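Workshop > Notebooks > Reading Room Fittings
Entries Materials Drawings Contacts
Filed under: Shelving and Display, Small Racks

Notebook entry, April, begun 9:40 a.m.
Kept by Kiprono Minja. Remarks by N. Kombo are initialed.

Continuation of the desk rack work for the Skasano reading room. The previous entry closed with the question of whether small wire racks should be supplied for the tables or whether the readers should continue to return paperbacks to the wall shelves. The reading room has confirmed that it wishes to have racks. Its paperback holdings stand at 2,123 volumes, of which 542 are in the translated and foreign-language section, and it is this section that will be served first.

Two patterns are under consideration. The Edirley pattern is a solid-ended trough without dividers. The Mwakyusa pattern is an open wire base with upright dividers. Both were loaded this morning with paperbacks from the duplicates box and left standing while the correspondence was dealt with.

The trough performed adequately when full. With a third of the books removed, the remainder slid down at an angle and the covers began to bow. N.K. observes that a table rack will be partly empty for most of the day and should be judged in that condition. I agree, and the trough is set aside.

White wire with dividers is the pattern carried forward. A short row of Chinese-language paperbacks was used for the next check, among them 人间失格 and 罗生门, as the spine lettering has to remain legible to a seated reader.
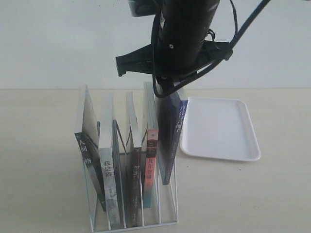 Should each slot be limited to a single book?
One book per slot is the working rule for thicker paperbacks; two thin ones may share a slot provided that either can be withdrawn without dragging the other.

A slight lean is acceptable. The dividers are there to stop a book from going over, and a slot tight enough to hold every spine vertical would scuff the covers at each use. The drawing will therefore keep the present spacing. Books are to be placed spine outward with the foot resting fully on the base wires.

Order within the rack was discussed at some length. N.K. prefers arrangement by author, in keeping with the wall shelves. My own preference is to arrange by height, with the tallest at one end, so that shorter volumes are not hidden from the side. The reading room will be asked to decide – the fitting is the same in either case.

Feet. Bare wire marks a pale tabletop when the rack is pushed sideways under load. Sturnelex sleeves were tried on the two front corners and held, although the left one had to be trimmed twice before it would seat. The back corners remain to be done. N.K. asks that the offcuts be kept, as the same sleeve may suit the pamphlet stand.

Labels. A card clipped to the front wire was tried and rejected; it covered the lower part of the spines. A narrower card at the end of the rack is to be cut and tested.

To be done before the next entry:
– sleeves on the back corners
– end card, two widths
– revised drawing to Skasano, with a note on slot use
– request for 6 racks in the first order, the remainder to wait for comments from the desk

The limit of 2,000 in the fittings budget covers the first order and the sleeves. Delivery is not included and will be entered separately.

Entry closed 12:15 p.m. K.M.
Read and agreed, except as to height order. N.K.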